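Port visit report: container inspection at Dernetti Terminal, June 2021

Print this page
E-mail this page

The visit covered export control checks on dual-use cargo. Masenex runs the scanning hall, with 11 lanes, two of them for transshipped containers.
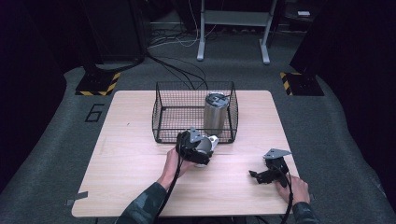

Nyarko Trade Controls Group – Cargo Screening Section

Manifests are matched against the control list before a container is moved. Of 27 files opened for us, 11 had an incomplete end-user statement. Held boxes go to the Brernero yard – over 2 miles inland – under customs seal. 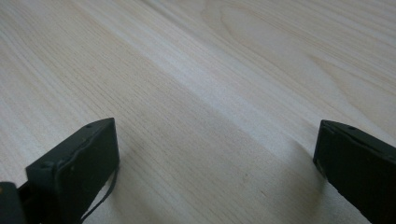
Who decides whether a held container is released?
The customs duty officer, after the licensing office has replied in writing.

The revised hold procedure takes effect in July.

Print | E-mail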